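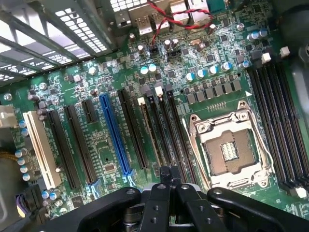

A green motherboard in an open desktop chassis, with the CPU socket uncovered.

News > Community > Macapagal Repair Room

Search this site Enter keyword Go

MACAPAGAL REPAIR ROOM OPENS IN APRIL, AND YOU'RE ALL INVITED

KAKMONT -- Well, we did it! I'm Wondimu Gudeta, and I get to be the one to tell you that the Macapagal Repair Room opens its doors this April at 118 Tallow Street, right where the old shoe store used to be (the one with the green awning, if you've lived here long enough).

It's a free place to fix the computer you already own. Bring in the desktop that won't start, or the laptop with the sticky keys, and we'll sit down with you and work on it together. You'll be holding the screwdriver for at least part of it. I know that scares some people, and it scared me too when I started out. My first repair took me three evenings and I put the fan in backward.

The money to get going came from Stiveo, a software company two blocks over, which gave us $1000 for tools and a big box of spare memory. The benches came out of the high school shop when it was redone. I sanded them myself, so please be kind about the corners.

We'll be open until 9 p.m. in the evenings so folks can come by after work. The first hour each night is for quick stuff like cleaning out dust, swapping a drive or adding memory. After that we get into the longer jobs. If yours needs a part, we'll help you figure out which one and where to find it used, and you can leave the machine on our shelf for up to two weeks while you wait.

A few things to know before you come. Back up your files if you can. Bring the power cord -- I mean it, everybody forgets the power cord. We don't do phones or printers yet, and please no microwaves. Kids are welcome with a grown-up.

There's coffee, and on opening night there will be my sister's lemon bars too. I'll give a short talk at 6 p.m. on what all those parts inside the case do, and then we'll get to work.

Questions? Stop in and knock, or leave a note in the mail slot. The phone line should be hooked up by opening night.

Comments (3)

deb_k: Is the parking lot in back still open to the public? My tower weighs a ton.

Wondimu Gudeta: Yes it is, Deb! Come in by the back door and holler, I'll carry it.

oldtimer: I bought my wedding shoes in that store. Will bring the 2 dead laptops from my closet.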